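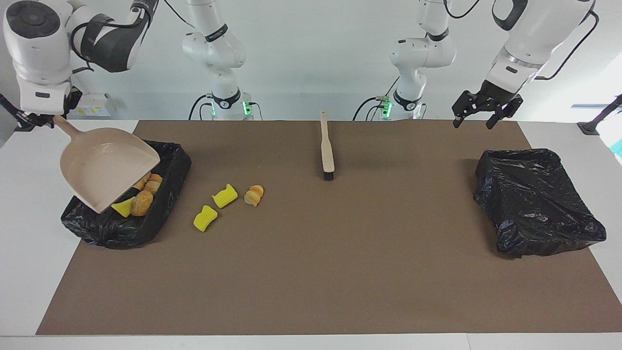
4. Setting up the Findlow player for film and series playback

Read section 3 first if the player is not yet on your network. The steps below assume it is, and that you have a Findlow account with at least one streaming service linked to it.

4.1 First start

1. Connect the player to the HDMI port on your TV. Use a port marked ARC only if you own a soundbar.
2. Switch on the TV and select the matching input.
3. Hold the Home button for 2 seconds until the language list opens.
4. Choose a language, then a region. The region decides which catalog you see, and changing it later signs you out of everything.
5. When the player offers Quick Setup, choose Skip. Quick Setup turns on every option described in 4.3, and you will spend longer turning them off than you saved.

Note: The box says the player is "ready in moments." Allow time for a software update before the first evening you plan to watch anything. The update can't be paused.

4.2 Picture settings for movies

1. Open Settings > Display > Picture.
2. Set Mode to Film. The Vivid mode looks impressive in a store and makes most horror movies look like daytime soaps.
3. Set Motion to Off. The menu calls the On position "Cinema Smooth." We have yet to see a movie that benefits from it.
4. Set Brightness Limit to 700 if your TV supports HDR. Leave it on Auto if you don't know.
5. Play a dark scene you know well. If the shadows look gray, lower Black Level by one step and play it again.

Caution: Do not change Black Level on both the TV and the player. The two corrections add up, and night scenes will turn solid black.

4.3 Recommendations and previews

The Juhl recommendation engine is supplied by an outside company. It claims to learn your taste. In our use it learned that we had once left a cartoon running, and it went on offering cartoons until November. Whether you keep it is up to you.

1. Open Settings > Home Screen.
2. Turn off Autoplay Previews. This also stops trailers that give away the ending of a show you are halfway through.
3. Turn off Juhl Picks, or leave it on and select Reset History.
4. Under Coming Soon, clear the box for Unconfirmed Titles. With the box checked, the row fills up with adaptations and sequels that have been announced but have no cast or date, and some of them will never be made.

Note: Reset History does not clear your watchlist. The watchlist holds 2,000 titles – more than anyone is going to watch – and drops the oldest entry without warning once it is full.

4.4 Linking a Marnel library

If you keep your own discs as files on a Marnel drive, the player can list them next to the streaming titles.

1. Switch on the drive and wait for a steady light.
2. Open Settings > Sources > Add Library.
3. Select the drive and enter its password.
4. Choose Match Titles.

Caution: Matching goes by file name only. Remakes are often given the poster and cast of the original, and the reverse. Check any title that has been filmed more than once, and correct it with Edit > Year.

Section revised 2019-04-03 by Hugo Besson. Parental controls are covered in section 5.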